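10 September 2024

Dye vat log, indigo, vat B (the Kidell drum)

Reduced overnight, still greenish at the top this morning but the bloom is thin. Stirred once, lid on, left it until after coffee. Better. Coppery skin came back, went ahead with the Petridis wool.

- 875 g wool, scoured yesterday, no soap smell left
- first dip short, aired on the line
- second dip same, color came up slow
- third dip, then gave up on counting and went by eye

Patchy near the ties. My fault, tied too tight again. Thanasis Rallis wants these skeins level for the Clollow order so I retied two of them with the loose figure eight and dipped again. Bit better. Not level. Will show him the worst one first and get it over with.

Water: the Mivincombe tap is harder than the old place, definately. Swatch from March on the same recipe is a clearer blue. Could be the water, could be the lot of pigment. Changed both at once when we moved, so who knows. Need to run rain water against tap, same wool, same vat, same day.

Thermometer reading low again – checked it against the kitchen one and it's off by 2 degrees. Wrote that on tape on the handle. Everything in last week's notes needs the same fix, haven't done it.

Vinegar rinse on half the skeins only. Kept the halves apart, red thread = vinegar. Handle feels the same to me. Check again when dry.

Stock: almost 300 g of pigment in the jar. Enough for Clollow, not for anything after. Lime is fine. Fructose low, put it on the list.

Still to do

- crock test on white cotton, both halves
- light test strips in the south window, cover half w/ card
- weigh the dry skeins, write it HERE not on the back of an envelope
- ask Petridis if the next batch can come unscoured, we do it better
- recipe sheets are still on the old Dell, copy the lot over before anybody wipes it

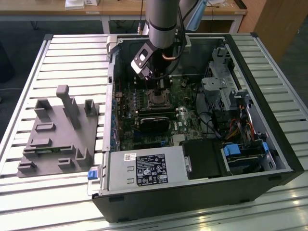

## Vat A

Dead. Smells wrong, gray all the way through. Tried more lime, nothing so far. Giving it one more night with the heater on then it goes out and I scrub teh drum.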